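Lecture 6 notes: When your feature matcher picks the wrong corner
Robot Perception and Control, Monday section. Notes by Omid Mirzaei

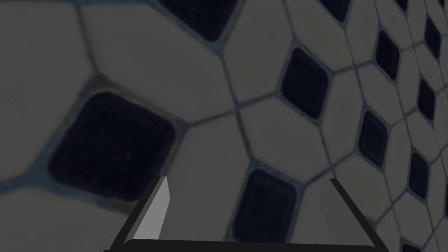

Fig. 6.1. Simulated wrist view of the octagon-and-dot floor, gripper open.

I promised on Monday that I'd write up the part we rushed, so here it goes. Last week we all used the cluttered desk world, and everybody's tracker looked great. Of course it did! A desk is full of odd little things that look like nothing else, and a matcher loves that. Then I loaded the tiled floor in Kartha and the pose estimate started sliding sideways, perfectly happy with itself.

The trouble is aliasing. Every dark square in Fig. 6.1 has rounded corners and grout lines meeting it in much the same way, so a descriptor taken at one corner is very close to the descriptor at the next square over. The ratio test (best match distance divided by second best) should warn you, and it does, but if you set the threshold loose to keep your match count up you let all the bad ones in. In my run the matcher kept 329 matches before the geometry check and 63 after it. That's a lot of garbage, and the 63 aren't automatically good either.

Why not? Because RANSAC only asks whether the matches agree with each other. If they all jump by one tile in the same direction, they agree beautifully. You get a clean homography, low reprojection error, and a camera pose that is off by one tile. I'd really like you to sit with that for a minute before you start Problem 2, because most of the questions I get in office hours are some version of "but my error is tiny, why is the arm going over there?"

Things that helped when I tried them:

Use the motion prior. You know the joint angles, so you know more or less where the camera went. Predict where each feature should land and search only near there. As long as the prediction is off by less than half a tile spacing, the one-tile jump can't win.

Mind the slant. The view is oblique, so the tiles shrink and crowd together toward the right side. A fixed search radius in pixels that works fine on the left will cover several tiles over there. Scale the radius with the predicted tile size - the helper in Fluveck does this if you pass it the floor plane.

Mask the gripper. The fingers move with the camera, so any feature on them votes for "we didn't move at all". The left finger has a strong light/dark edge and corner detectors go right for it. Render the mask from the robot model, then grow it a few pixels.

Look for the ugly bits. There's faint smudging in the grout near the big navy tile, and small flaws like that are useful because they break the pattern. Weak contrast though, so lower the detector threshold and expect noise.

For Problem 2, start from the bag in the course folder and plot the x and y error for the first 70 updates, once with the prior turned off and once with it on. Look for steps in the curve. A slow drift is a different bug (check your camera intrinsics), while a sudden step the size of a tile is what we're after. Hand in both plots and a paragraph on what you see.

Reading: the Fluveck readme, section on gated matching. Skip the part about loop closure, we'll get there in April.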